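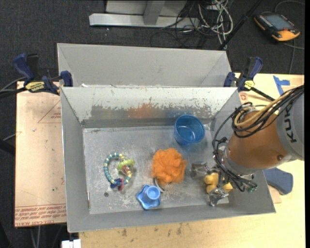

Unit 3: Sorting Mixed Household Goods

Han-gyeol Ma, Otwood Center for Home and Family Studies

Students are expected to have read the Fovine handout on donated goods before this session.

3.1 Classes of item

A single bin commonly holds goods from several rooms. A translucent blue cup, a mesh bath pouf in orange and a beaded ring toy for a baby may lie on the same metal floor, and each belongs to a separate class:

Tableware: cups, bowls, plates
Bath goods: poufs, sponges, cloths
Infant goods: rings, rattles, teethers

Plastic toys, including shapes with a star-like base, are entered under General Play unless marked for infants.

3.2 Procedure

Infant goods are removed first and checked for small parts. Cord loops on bath goods are to be noted on the sheet. Bath goods without sealed packaging are not passed on.

3.3 Assignment

Classify the 22 entries in the Prirnden list. Submit the completed sheet by 4 p.m. on the last class day in December.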